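About Us - Nuvemton

Who we are

Nuvemton writes and checks working rules for companies that let robots handle household and table goods. We are a small firm in Wastport, in the old Ziółkowski warehouse, which was built in 1969 and still has the original loading doors. Our customers are packing houses, rental companies for dishes and glasses, and teams who train robot arms for kitchens and dining rooms.

We do not sell robots. We also do not sell parts or software for them, and we take no commission from the people who do. When a customer asks which arm to buy, we give them our list of requirements and they go to the market with it.

How it started

The company was founded by Angus Tautahi, who worked for many years as a safety inspector in a glass factory before he became interested in automation. He noticed that every plant had good rules for people and good rules for machines with fences, but very little was written for a small arm which stands on an ordinary table beside a person. Often the rules were on a piece of paper taped to the wall. Sometimes the paper was for a different robot.

He began to collect these papers, compare them and write them again in plain words. The first collection became our Table Handling Rules, which is now in use at 30 sites. The present edition has 91 rules. We review all of them each January, and we remove a rule if we can not explain any more what it is for.

What we do

Most of our work is in three areas.

Site rules. We visit your site, watch the work for at least one full shift and write rules together with the people who do the job. A rule must be short enough to read standing up.

Audits. We come back and see if the rules are followed. Our auditors write down the good practice too, because a report with only faults is usually put in a drawer.

Courses. We teach operators and team leaders at our place in Wastport or at yours. The course takes two days, and the second day is spent entirely at the robot. Everybody who finishes must be able to stop the arm from any place in the cell, also when the arm is in the middle of a motion.

Fragile goods

Glass is the subject we are asked about most. It is clear, it shines, and a camera near the gripper can receive a strong reflection where it expects an edge. For this reason our rules for glass are stricter than for metal or plastic. The fingers must be open wide before the last part of the approach. The closing speed is fixed in writing and only the team leader may change it.

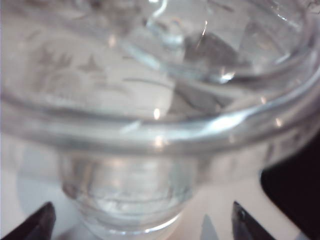

We also ask that the item is inspected by a person before it enters the cell, under good light, for chips and fine cracks. A damaged piece is not used for training, even if it is only for one attempt. If something breaks, the arm is stopped first and the table is cleaned after - never in the other order. The broken piece is written in the log with the time and the name of the operator.

In cooperation with our partner Zenadholm we keep a store of 300 test items, from thick tumblers to thin stemware. Customers can borrow them for their own trials.

Our way of working

We say when we do not know. If a question is outside our field, for example electrical approval or large industrial arms, we will tell you on the first call. Our reports belong to the customer and we do not show them to other parties without written permission.

Visit us

Visitors are welcome at the warehouse from 9 a.m. to 4 p.m. Please write before you come, and wear closed shoes. The entrance is on the side of the loading doors, and the bell is a little slow, so please give us a minute.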